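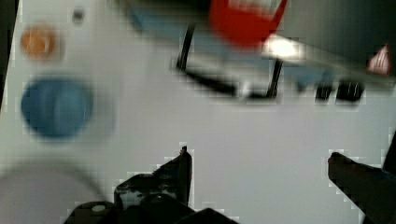
**FOR RELEASE, June. Skidley shared workshop, Venness**

Two-finger gripper arm, built evenings on the back bench at Skidley, now running. Builders are Florence Li and Ginette Sandhu. Parts bill came to $323, mostly motors. First arm cost more and broke.

Reach is roughly 200 mm. Rated for 125 grams, so small stuff only. Camera sits down by the gripper. Picture is blurry and blocky over the cheap link, we know, new cable on order from Brirgate.

"We wanted somthing a person could fix with a screwdriver," said Li. Sandhu did the wiring, then did it again.

Drawings and code are free to anyone who asks. Three kits going out to other workshops first, Wong gets one. More when we can afford the motors.

Demo at 3 p.m. on open day, side door. Bring small objects, nothing breakable please. Press questions to Ginette Sandhu at teh Skidley front desk.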